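Bezawit Teshome had been a pharmacist for eleven years before Rosmont hired her to move two arms that weren't hers. The job was to show them how it was done. She sat in a converted break room with a controller in each hand and a headset that flattened her hair, and whatever she did, the arms in the simulator did too.

"Just be natural," said Kai Böttcher, who had designed the task and had never been natural in his life.

By Sunday afternoon she was on demonstration 34 of 61. Kai wanted them all by supper.

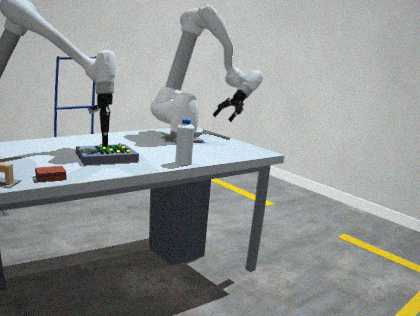

Her left hand had the hard part. The pegs were green and yellow, and reaching in among them with the black rod took the kind of patience she had once saved for insurance companies. Her right hand was meant to deal with the blue-capped bottle, and mostly it floated up there with its fingers open, like a guest looking for somewhere to put a drink.

"You're hesitating," Kai said from the doorway.

"I'm thinking."

"It'll learn that."

She considered it. Somewhere a warehouse full of Rosmont arms would stop before every bottle and wonder whether they had left the stove on — her stove, specifically, back on Trorix Street.

"Do you want me to do it over?"

Kai looked at the clock, then at the screen. "No," he said. "Customers like it when they look careful."

She hummed through number 35. He asked her to stop, in case it learned that too.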